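Will a Robot Ever Make My Breakfast?

Last updated: February 2020

I hate unloading the dishwasher. I don't mind loading it (there's a puzzle to it) but unloading it makes me want to lie down on the kitchen floor. So when a company called Felard invited me to its workshop in Grovbridge to see how close a machine is to doing it for me, I said yes before I'd finished reading the email.

The robot they wanted me to meet is called Sanna. Sanna is one arm bolted to a steel bench, and the first thing I saw it do was fold a hand towel. It took so long that I ate a whole granola bar while I watched. It pinched a corner, let go, thought about it, pinched the corner again, and then folded the thing in half with a tiny flourish at the end that I swear was pride. I clapped! The engineers were very nice about that.

They have a log of every towel Sanna has tried since August. The total on the day I visited was 3,167, and of those, 724 had to be finished by a person. I thought that sounded terrific. The engineer showing me the spreadsheet gave me the look my dentist gives me when I say I floss most days. Would I keep a washing machine that needed me to climb in and help that often? Well, no.

Towels are the easy stuff, too. A towel doesn't spill or shatter, and if you drop it you've still got a towel. Next on the bench was a mug, and the mood in the room changed completely. People stepped back a little. Sanna closed on the handle, lifted it, and carried it across the bench at the speed of a wedding procession, then set it on a shelf with a clunk that made all of us wince. The mug was fine. It spent the rest of the afternoon going back and forth, and it was still fine when I left, and I felt weirdly proud of it.

I asked why this is so hard when robots have been welding cars for as long as I've been alive. The answer, more or less, is that a car door shows up in the same place every time. My kitchen doesn't do that. My mugs don't even match. There's one with a chipped handle that you have to hold a certain way, and I know that without knowing that I know it, and so do you about yours.

Shops have it a bit better. I drove over the next morning to Wilel, a small packing outfit that has two arms putting jars into boxes. The jars are all the same jar. The boxes are all the same box. The arms go all morning and the woman running the line told me she mostly forgets they're there, except when a label peels, and then everything stops and she has to go over and sort it out with her thumb. Each hand on those arms costs $2,750, before you pay for the arm it's attached to. Her thumb, she pointed out, came free.

What surprised me most at both places was how much of the work is done by people. I'd pictured somebody typing. One way to teach a machine a chore is to have a person do it with a gripper in their fist, over and over, while everything gets recorded. No robot needed until later. So you pour a little water out of a bottle. You pick up a cup and move it. You do breakfast things, towel things, all the dull little jobs you've done since you were a kid, only now your hand has been swapped for two stubby fingers.

I had a go with one for 20 minutes and I was dreadful. I knocked a spoon off the table twice. I couldn't tell how hard I was squeezing, and I kept wanting to use a pinky I no longer had. My respect for Sanna went way up after that.

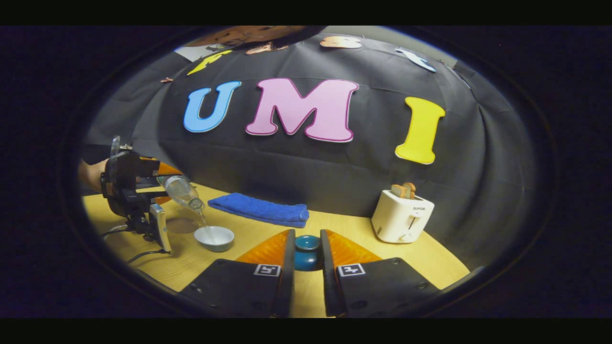
Pouring was the worst of the lot for me. You tip, nothing comes, you tip a hair more, and suddenly you're committed. With my own hand I'd feel the weight shift and ease off. With the gripper I just had to watch and hope, and I soaked my sleeve.

So, the dishwasher. I asked everybody I met when a machine might unload mine, and the guesses ran from "a few years" to a long laugh. The laugh came from the person who'd been at it longest. I went home and did the top rack, then left the bottom one for the morning.

READER COMMENTS

dishpan_hans: I'd take the towel robot today, slow or not. Let it run overnight, who cares how long it takes.

MapleStreetMom: My teenager also needs a person to finish the job, and a lot more often than that.

retired line lead: The peeling label bit is dead on. It was always the label.

Contact us | Copyright 2020, all rights reserved | Back to top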